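Finished the big table in June and a few people asked how it went, so I'm putting it all in one thread. Long, mostly sanding.

It came from a house clearance in Erncombe. 2630 mm long, planked top, pale wood under a very orange varnish. The seller didn't know what the wood was and I still don't. People have said ash, people have said oak. I've stopped asking.

Getting it home was the worst bit. The legs unbolt but one bolt had rusted in, so it travelled with three legs off and one on. It went in the van at an angle with a duvet round it.

I had looked at new tables first. The nearest in size was at Kouris, £497, and that was for a veneered top. Nothing wrong with veneer but you only get one go at sanding it, and this one gets hard use.

First job was the varnish. I tried a stripper on the underside as a test. It worked slowly and turned the varnish to toffee, which then went into the joints between the planks and had to be dug out with a plastic scraper. Gave up on that and hired a sander.

Sander was from Tadirent, the hire place behind the station. Ask for the extraction hose when you book. They don't put it in the box unless you ask, and I had to go back for it.

Grits, for those who wanted them: 60 until the orange had gone, then 80, 120, 180. I stopped at 180. The oil I used says not to go finer on tabletops as it won't soak in properly.

Go with the grain at every stage, even with a random orbit sander. I went across it for a few minutes at 60 to speed things up and spent most of an evening getting those marks out. They don't show when the top is dusty. They show when you wipe it.

The other thing with planks is that they are never quite level with each other. Mine had one sitting a bit proud near the middle. I drew pencil lines across the whole width and sanded until they had gone everywhere. If there's still pencil on one plank, it's low.

Gaps: left most of them. Filled one that was wide enough to lose a coin in, using sanding dust and glue. It dried darker than I wanted. You find it if you look for it.

Siebe De Bruijn replied last time to say fit the planks with battens underneath before finishing, in case they cup. Good advice, and it turned out mine already had them. Slotted holes as well, so the wood can move. Whoever built it knew what they were doing.

Then the finish. I wanted it to stay pale. Ordinary oil takes most light woods yellow, and I'd just spent a week getting rid of orange. I tried three things on the underside: plain Danish oil (too yellow), a water-based varnish (right colour, felt like plastic), and a hardwax oil from Drarnodia with a little white in it.

Went with the Drarnodia. 2 coats, put on thin with a white pad and wiped off after ten minutes or so. The tin says you can use the table lightly after a day. I left it 48 hours between coats and a week before anything heavy went on it, mainly out of nerves.

Wipe more off than feels right. I left the first coat too thick at one end and it stayed tacky. Had to rub it back with a grey pad and do that end again.

Also lay the rags out flat to dry, outside. Don't ball them up in the bin. Oily rags can heat up by themselves and catch fire.

Cost, leaving out the table: sander hire for a weekend, discs, one tin of oil, pads, a new bolt. Came to less than I expected, and there's around a third of the tin left for touching up.

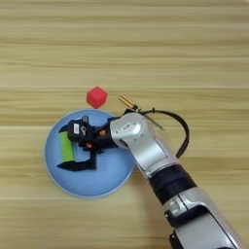 The colour is what I was after, a pale tan going to beige in places, and the darker grain is still there. My worry was that the white in the oil would flatten it all out and make the planks look painted. You can still follow the streaks along them, left to right. Strong colours stand out well against it too. The light blue plate does, and the little red cube beside it even more so. Under the old varnish a red that size would have half disappeared.

On plates: I was told to put felt under anything ceramic for the first month. I haven't bothered with everyday plates. I do lift them instead of sliding them. Vases and the fruit bowl have felt on.

Someone asked about hot pans. Trivet, always. Hardwax oil will take a warm mug but I wouldn't try it with anything straight off the hob.

Cleaning is a damp cloth and a bit of mild soap. No spray with bleach in it, no scouring pads. If water sits on it I wipe it up when I notice it. I did leave a wet glass overnight at the end where I'd had trouble. It left a faint ring that had gone by the evening.

Things I'd do differently: skip the stripper, hire the sander for longer, buy twice as many 60 discs. They clog fast on varnish and I was trying to clean them with an old toothbrush by the end.

And I'd have done the legs at the same time. They are still orange. You don't see them much with chairs round it but I do know they're there. Same sander won't work on them, they're turned, so it will be by hand.

Will add to this when the legs are done – probably not before autumn. If anyone has a good way of getting varnish out of turned grooves without stripper, tell me.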